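The Long Way to Drilton: How a Switchgear Maker Learned to Sell Abroad

When the delegation from Drilton arrived at the Cleltport works in October, it was raining so hard that the welcome had to be moved inside, between two rows of unfinished cabinets. Huw Lougher, the managing director of Brindside, gave his speech beside a crane hook. He had prepared four pages and he read only one of them.

"They had travelled for a day and a half," he told me later. "They did not come to listen to me. They came to see if we can build what we promised."

Brindside makes medium-voltage switchgear, the metal cabinets that protect and control the electricity supply of a factory, a hospital or a small town. For most of its life the company sold to customers it could reach by lorry before lunch. The order from Drilton is different. It asks for 348 cabinets, to be delivered in three stages, for a network which in some districts gives power only for a part of the day.

The contact began almost by accident. Mark Anthony Umali, an engineer with the Drilton distribution office, was looking for spare parts for old equipment that another maker no longer supported. He wrote to seven companies. Brindside answered that it had no such parts, but it sent him a drawing that showed how one of its own units could be fitted on the same base. Mr Umali printed the drawing and carried it to the substation to measure by hand. It was correct except for one bolt hole.

After this came two years of letters, calls and tests. Lionel Bouvier, who leads the export department, remembers this period with mixed feelings. He speaks four languages and says that none of them helped him with the customs forms. The first sample cabinet stayed in a port for 14 weeks, and when it was finally opened, the packing had suffered from the sea air. The equipment inside passed its inspection, but Mr Bouvier asked for a new type of packing all the same, with a sealed inner cover. It is now used for every shipment by sea.

The visit itself lasted two days. On the first morning the guests walked through the assembly hall and the test room, where a cabinet is put under much higher voltage than it will meet in service. Mr Umali asked to see the records of failed tests as well as the good ones. There was a short silence, and then somebody went to fetch the folder. The discussion about these records continued until the middle of the afternoon, with a late lunch in the canteen on the upper floor.

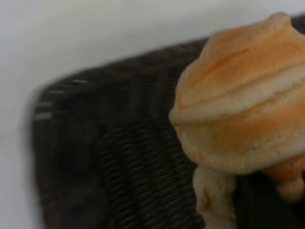
A bread roll held above a dark woven basket.

The most difficult subject was dust. In Cleltport the air is damp and mostly clean, while Drilton has a dry season of many months, and fine dust enters every small opening. Mingxuan Han, the senior designer, had already changed the door seals and the position of the ventilation. The delegation wanted more. They asked that a technician should be able to clean the filters without switching off the supply, because in their villages one interruption may stop the water pumps too.

Ms Han took the question home with her. The next morning she came back with a pencil sketch of a filter that slides out from the side. It adds some 200 grams to each cabinet and a little to the price. It was accepted before noon.

Not everybody at Brindside was in favour of the project. Charito Dimaculangan, who is responsible for finance, warned that one large foreign order can make a company forget its smaller customers at home. She insisted on payment at each stage, 90 days at most after delivery, and on a limit to the overtime in the hall. She still thinks the schedule is tight. "I signed it," she said, "but I signed it slowly."

Training is also a part of the contract. A group of technicians from Drilton will spend the spring in Cleltport, working next to the people who build the cabinets. Afterwards they will look after the equipment themselves, with a store of parts in their own town. Mr Umali considers this more important than the price — his office has a yard full of good machines which stopped for want of one small piece.

The memorandum was signed at a plain table in the meeting room, and the guests left for the airport at five. The first cabinets are now on the line, with Ms Han's filter on the left side and the bolt hole moved by nine millimetres.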